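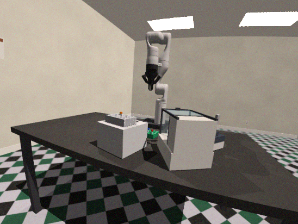 Fletolell Adjustable Bench Frame

I've sold a lot of tables in this shop and I still get excited about this one (yes, about a table, I know). The Fletolell is a steel bench frame with hand-crank height adjustment, and you put whatever top you like on it. It's the frame I have at home in my sewing room, the one my brother-in-law does his leatherwork on, and the one we use at the back of the store for packing your orders.

What you get in the box is the four-leg base, the crank handle, the crossbar, a bag of screws and two Allen keys. The top is sold separately. You can order one of ours or use an old door, a slab, or a leftover piece of countertop from the kitchen remodel, whatever you've got in the garage!

The crank is the part people ask me about most. It folds away under the front edge, so you won't bang your knee on it, and it turns easily even with a full load on top. I cut fabric standing up and then wind it down to sit at the machine, and it takes me less time than finding my scissors. If you want a motor, look at the Burkico instead. It costs more and needs an outlet close by, but it's a good frame and I'm happy to talk you through it.

Load rating is 140 pounds, spread evenly. Please don't stand on it to change a light bulb. I've had that call.
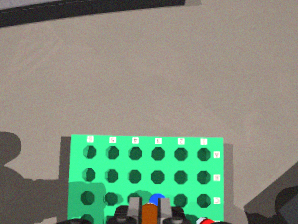 Written by the penny-pinching crafter and owner of this shop
Seidel Bench & Table

Now, tops. We carry the Penix laminate in three colors (sand, slate and a white that shows every pencil mark, so think about that one) and a solid maple that I love but that does need oiling. The laminate wipes clean with dish soap and a damp cloth. Glue comes off if you catch it early. Nail polish remover will dull the finish, so keep it off there, and the same goes for scouring pads.

Putting it together is a one-person job up until you flip it over, and then you want a friend. Lay the top face down on a blanket, line up the frame, and start all the screws by hand before you tighten any of them. I skipped that step on my first one and spent a whole Sunday evening taking it apart again. Our tops come pre-drilled. If you're using your own, check that it's thick enough for the screws, or they'll come right through the other side and you'll be very sad.

A few things I get asked by email:

Does it wobble? At sitting height, no. All the way up you'll feel a little sway if you're really leaning into something, like sawing or kneading. The crossbar helps a lot, so do put it on. The feet also screw in and out for uneven floors, and most of the wobbles I hear about go away once those are set.

Can I put it on wheels? Yes! The feet unscrew and the Fletolell caster set goes in the same holes. All four casters lock.

Can I leave it in an unheated garage? The frame will be fine. The laminate will probably be fine. I wouldn't do it with the maple.

Do you ship tops and frames together? They go out as separate packages and sometimes land on different days, so don't panic if only one turns up.

Frames are in stock now in black and gray. The maple tops are back in February, and you can put your name down for one by using the form on the contact page. Returns are fine within 30 days as long as you haven't drilled into anything, and if a part is missing just email me and I'll pop it in the mail.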